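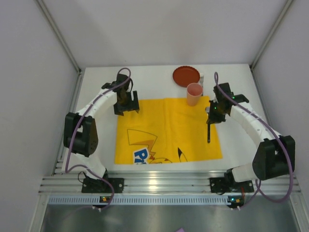
A yellow cloth on a white table.

What Is Cloth Made Of?
Written by Miroslava Pešek for young readers

Touch your sleeve. Now touch your sock, and then a towel, if one is near you. All of them are cloth, but they do not feel the same. The sleeve is maybe smooth, the sock stretches, and the towel is full of little bumps. In these pages we will look at how cloth is made, and why one cloth can be so different from another.

It starts with fibers

A fiber is a very thin hair. Cotton fibers grow on a plant, around the seeds, in a white ball that is called a boll. Wool fibers grow on a sheep. Silk comes from a caterpillar, the silkworm, which makes one very long fiber and winds it around itself before it becomes a moth. Linen comes from the stem of the flax plant, which has pretty blue flowers.

There are also fibers that people make in factories. Polyester and nylon are such fibers. They are made from oil. The oil is changed into a kind of plastic, the plastic is melted, and then it is pushed through tiny holes, a little like water through the head of a shower. When it cools it becomes long thin strings.

From fibers to thread

One cotton fiber is weak. You can break it with two fingers and you will hardly feel it. But if you put many fibers side by side and twist them, they hold each other tightly. This is called spinning, and what you get is yarn. Thin yarn for sewing is called thread.

You can try it with a cotton ball. Pull a small piece out slowly and twist it between your fingers all the time while you are pulling. If you pull too fast, it breaks. If you twist well, you will have a short string, and it will be stronger than you expected. My first one was as long as my thumb and very ugly, but I kept it.

Long ago all the yarn in a family was spun by hand. It took much more time than weaving. In the little museum in Flolance there is an old spinning wheel that you are allowed to turn with your foot, and the children from the Donnelly school go there every October. Most of them say that the foot gets tired before the hands!

Over and under

Now we have yarn, and we want cloth. One way is weaving. Many yarns are stretched next to each other on a frame, which is called a loom. These yarns are the warp. Another yarn goes across them, over one, under one, over one, under one, until it comes to the other side. Then it turns and goes back, but now it goes under where it went over before. The yarn that travels is called the weft.

The loom in the Flolance museum is 71 centimeters wide and it holds 453 warp yarns. Before anybody can begin to weave, each of them must be put in its place by hand. It is slow work and you must not be hungry when you do it.

Jeans, bed sheets and many shirts are woven. If you look at jeans from very near, you will see small slanting lines. They are there because the weft goes over and under in steps, and every row moves a little to the side. This pattern is called twill, and it is quite strong.

Loops, loops, loops

The other way is knitting. In knitting the yarn makes a loop, and the next loop is pulled through it, and the next one through that. Loops can open and close a little, so knitted cloth stretches. T-shirts are knitted too, even if they do not look like a grandmother's sweater. The loops are only very small, and a machine made them.

A towel is special. It is woven, but some of the yarns are left loose, so they stand up in little loops on both sides. The loops give the water many places to go, and this is how a towel can drink so much.

Where the color comes from

Most fibers are white, cream, gray or brown in the beginning. To get red or yellow or blue, we use dye. Dye can be put on the fibers, on the yarn, or on the finished cloth. In old times people cooked dyes from plants. Onion skins give a warm yellow, and the leaves of the indigo plant give blue. Today most dyes are made in factories, and there are very many colors.

Not every dye stays well. When a new red sock goes in the wash with white shirts, some of the dye can leave the sock and go to the shirts. Then you have pink shirts.

Something to do at home

Ask an adult for an old piece of cloth that can be cut, and a magnifying glass. Look at the edge where it was cut. Can you pull out one straight yarn? Then your cloth is probably woven. Do you see loops, and does the edge roll up? Then it is probably knitted.

Words to remember

Fiber: a very thin hair, from which yarn is made.
Yarn: many fibers twisted together.
Loom: the frame or machine for weaving.
Warp: the yarns that are stretched on the loom.
Weft: the yarn that goes across.
Dye: something that gives color to cloth.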